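Banovia Stone-Look Tabletop Kit: a long review from a slow painter
October 2023

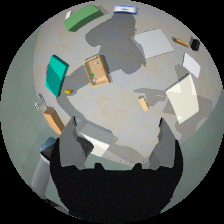 I bought the Banovia kit for our kitchen table, which came from Ustosen when we moved into this house and has been eaten on, glued on, sewn on and leaned on ever since. The legs are still lovely. The top had gone a sad yellow, with a ring near one end from a soup pot, and I had been hiding it under a cloth for longer than I'd like to admit. I went back and forth over the colors for weeks. Plain white shows everything in our house and black shows even more, so I kept coming back to the pale mottled gray you see in the picture, the kind with faint blotches of tan and orange and a little blue wandering through it. A crumb can sit on a surface like that until after supper and no one will be the wiser! The kit calls its version River Gray, and I paid $39 for it at Barrios, the hardware store by the post office, where they were kind enough to open a box and let me look at the sample card before I made up my mind.

What you get is a can of base coat, three little bottles of accent color, a natural-looking sponge, a foam roller, a can of clear topcoat and a fold-out sheet of instructions. There is one square of sandpaper in there too, and it's a joke of a size. I used it up on one corner and then went to the garage for a proper sheet of 150 grit, and I'd tell anybody to have a few of those on hand before starting. You want to dull the old finish all over, wipe it down well, and let it dry. I wiped it twice, and I'm glad I did, judging by the cloth.

The base coat goes on like thick cream. It smells a little, though nothing like the oil paint my parents used to use, and with the back door open I didn't mind it. The roller that comes with the kit is better than I expected and left hardly any fuzz. The instructions say to put on two coats and I'd call that right for a yellow top like mine. The first coat looked awful, streaky as can be, and I went to bed quite low about it. The second one covered.

Now the sponging, which is the part everyone is nervous about, me included. You pour a bit of each accent color on a paper plate, dampen the sponge, dab off most of what you picked up, and then pat it on in patches, turning your wrist as you go so you don't print the same shape over and over. My advice is to practice on cardboard until you are bored with it. I did a shoebox lid and the back of a cereal box and thought I was ready, and I still went too heavy with the tan on the end by the window. The instructions give you 20 minutes of working time before the colors start to set, and in my kitchen that was accurate. When I caught the heavy spot in time, I could lift it with a damp rag and pat some gray back over it. The orange is very strong. Use half of what you think you need, and then maybe half of that. The blue is so thin it barely shows when wet and then comes up as it dries, so please don't do what I did and keep adding more.

I should say something about the topcoat, as it's where I'd take a star off. It goes on milky and dries clear, fine, but it dries glossy, and the box says satin. Under the lamp in the evening I could see every pass of the roller. I let it cure for the full time on the sheet, which was a long week of eating on the couch, and then gave it a light sanding and went over it with a can of Rumska matte sealer I had left from doing a bookshelf. That made all the difference, and the table has the soft, chalky look I'd wanted in the first place. It does mean I can't tell you how the Banovia topcoat wears on its own. If you like a shine you may be perfectly happy with it as it comes.

As for how it has held up: we've used it every day since the spring. Coffee wipes off, and so does ketchup. A marker left a faint pink line that came up with rubbing alcohol on a cotton ball. There's a nick on one edge where a chair arm bumps it, and I touched that up with the leftover base and a toothpick, and I have trouble finding it. Hot pans go on a trivet, as they always did here. The sheet warns against setting them straight on the finish and I haven't been brave enough to test it.

A few odds and ends. The can of base was plenty for a table that seats six, with enough left over for touch-ups, but if you have a big farmhouse table or want to do the legs as well, get a second kit. Tape the edges underneath, where drips like to collect and harden. Wear an old shirt. The gloves in the box are too big for me and one had a hole in it, so I used my dishwashing gloves and they were never quite the same.

Would I buy it again? Yes, I would, and in fact I've been eyeing the little desk in the hall. The color is pretty and forgiving, the roller is decent, and the price is much kinder than a new table. I'd just go in knowing that you'll want your own sandpaper, and maybe your own sealer too. Four stars out of five from me. Barrios had the sand color and the dark slate on the shelf as well when I was in last, though the River Gray was down to a single box.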